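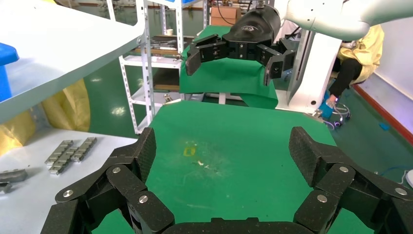
Figure 3. Work table with green mat, Rokcombe site.

3.2 Bench surfaces and reported glare

Surface color was the second item on the survey. We sent the form to 183 people at the two sites (Iller and Rokcombe) and got 170 back, which is a good return for a form this long. Remaining forms were either blank or filled in for the wrong room and are left out of all counts below.

Glare first. Complaints came mostly from rooms with white or pale gray tops, and mostly from the window side. Rooms with green mats (Figure 3) had fewer. The gap holds when we split by age of lamp – less so when we split by shift, see Table 4. Night shift people just don't report glare much, whatever they sit at.

Light readings were taken at seat height, 424 in total, with the blinds as we found them. Meter was the Pelkonen handheld, checked against the Isberg bench unit before each round. One round at Iller was repeated on 09/10/2021 after the meter was left on the wrong range. The first set from that round is not used anywhere.

Tired eyes is harder. Twenty-six people said their eyes were sore by the end of the shift "most days" and these were spread over nearly every room, green or not. Screen time was not asked about untill the November form, so we can't pull the two apart here. Same problem with glasses.

Two cautions. Mats were not handed out at random – teams that asked for them got them, and teams that ask may be teams that had already fixed there lamps. Also the mats differ in age and a worn one is shinier. We did not measure gloss. Results by lamp type follow in 3.3.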